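Clender: two-arm shirt folding with a staged policy

README and data card, version 2, Thu 22 January 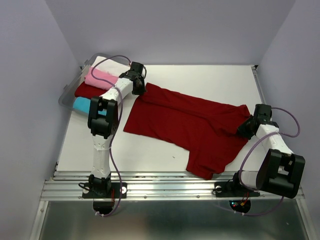
Clender is a set of demonstrations and trained checkpoints for folding short-sleeved T-shirts with two arms on a flat table. It goes with our write-up on staged training, in which the policy is trained on parts of the fold before it sees the whole job. This file covers what is in the release, how it was collected, what we measured and what we know to be wrong with it.

Contents

episodes/ one folder per demonstration
splits/ train, validation and held-out lists, one episode name per line
checkpoints/ staged and single-stage policies
tools/ replay, conversion and scoring scripts
labels/ stage boundaries and outcome labels
CHANGES.txt

What is in an episode

Each episode folder holds a video from the fixed overview camera, joint positions for both arms, commanded joint positions, gripper opening, and a small text file with the garment code and the outcome. Joint values are in radians. Gripper opening runs from 0 (closed) to 1 (open). Left and right are always as seen from the overview camera. Version 1 used the operator's left and right in the label files and the camera's in the joint files, and several people were caught out by this. It is now the same throughout.

Time stamps are in seconds from the start of the episode. Video and joint streams are stored separately and are not resampled. If you want them lined up, use tools/align, which picks the nearest joint reading for each video image. Do not assume that the two streams have the same number of entries.

Size of the release

Demonstrations collected: 1590
Demonstrations kept after checking: 1540
Different shirts: 16

The dropped episodes had missing joint data or a video file that would not open. We did not drop episodes for being clumsy. If the operator fumbled a corner and picked it up again, the fumble is still there.

How it was collected

All demonstrations were made by teleoperation at our Zekstead bench. The two arms are bolted to an aluminium rail along the front of the table, one near each end, and their positions on the rail were not changed during collection. The tabletop is white and matte, and the walls round it are a plain light purple. Colour matters if you plan to use the checkpoints elsewhere, as described under known problems.

An episode starts with one shirt dropped on the table by hand. Operators were asked to spread it, fold in the sides, fold it across and place it in the clear bin at the back left. They were free to choose which arm led. Most preferred to hold the cloth still with one gripper and fold with the other, and the policy has picked up the same habit.

The bin was not emptied between episodes. It was cleared when full, so the number of garments already inside varies. We left this in on purpose, as a policy trained only with an empty bin tended to push the new shirt into the ones already there.

Stages

Every episode has been split by hand into four stages:

1. spread
2. sides
3. cross fold
4. place

The boundary between stages is the first moment at which both grippers have let go of the cloth. Some operators never let go between sides and cross fold. In those episodes the boundary is set where the second fold begins to move, and the label file carries the flag "soft". Treat soft boundaries with care. Two people labelling the same episode will often disagree on them.

Method in short

The single-stage policy is trained on whole episodes from the first step. The staged policy, which we call Norkar in the code, is trained on place first, then cross fold and place together, and so on back to the full episode. Network, image size and total training steps are the same for both. The only other difference is the order in which the data is shown.

We worked backwards from the bin as early trials showed most failures near the end. A shirt that had been folded well was often lost while being lifted.

Results

We ran 600 trials on the bench, split equally between the two policies, with the same starting shirts in the same order. A person who did not know which policy was running scored each one. A trial passed if the shirt ended up inside the bin with both sleeves tucked in and no part hanging over the rim.

The staged policy passed more often than the single-stage one, and the gap came almost wholly from the place stage. On spread there was no difference that we would stand behind. On cross fold the staged policy was slower, as it tends to regrip before committing to the fold. Per-trial scores are in labels/bench, with one row for each trial, so that you can apply a stricter or looser rule than ours.

We also tried training forwards, from spread to place. It did no better than the single-stage policy and we have not included the checkpoint.

Known problems

Pale shirts are harder. White cloth on the white table gives the policy little to go on, and it sometimes grips air beside the hem.

Shirts that come to rest near the front edge of the table are handled badly. Few demonstrations begin that way and the arms have little room to reach back towards their own bases.

The cables on both arms move a good deal and can hide part of the bin from the overview camera. Masking them did not help in our tests, but we only tried one kind of mask.

Neither policy knows when to stop. After the shirt is in the bin, the arms may go back for a second attempt at nothing. The scoring script ignores everything after the first release over the bin.

The checkpoints have been run on one bench only. Expect to collect some demonstrations of your own before they do anything useful on another table or under other lights.

Splits

The held-out list is made by shirt. No shirt in it appears in training. The validation list is made by episode and does share shirts with training, so use it for picking checkpoints and nothing else.

Related data

Xolalpa, our earlier towel set, uses the same folder layout but has no stage labels. The conversion script reads both.

Licence

Data and labels may be used for research and teaching. Code in tools/ has its own licence file. Please name the version you used when reporting results, as scores on versions 1 and 2 cannot be compared.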